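Features > Automation > Workshop Practice

Setting Up a Cell Before It Exists

6 min read

At Trilville, the plush-toy cell is commissioned in simulation before any hardware is bolted down. The rendered layout puts the arm on a dark stand beside a white chest of drawers, with the gripper open over a soft toy on the top surface.

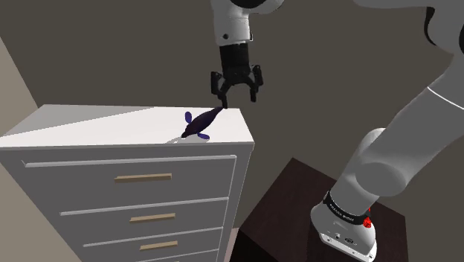

Base position first

Svenja Mösli, who maintains the cell model, starts with the stand. The gap between it and the chest is kept narrow, but the arm must still reach the far corner of the top without running close to its joint limits. She moves the base in steps of 20 millimeters and reruns the reach check after each one. The last layout took 14 moves.

Next comes the tool frame. An error of 2 millimeters at the wrist is tolerable on a rigid box. On a tapered toy it can put one finger on the narrow end and the other on the tabletop. Mösli checks the frame by rotating the wrist about a fixed point and logging the drift at the fingertips.

Contact settings

Soft objects take longer. The toy's friction and stiffness values come from pull tests that Hrvoje Đorđević runs at the Nulham bench, and they are entered by hand. If the stiffness is too high, the fingers bounce off at closing. If it is too low, they sink through the surface and the solver stalls. Đorđević allows almost two hours for each new toy.

Upkeep

The model drifts from the workshop as parts are changed. When new finger pads are fitted, their thickness goes into the Pluren log, and the collision shapes are rebuilt before the next run – a step that was skipped in April and cost the team a morning of false contact alarms. Old versions of the cell stay on the server, named by pad type.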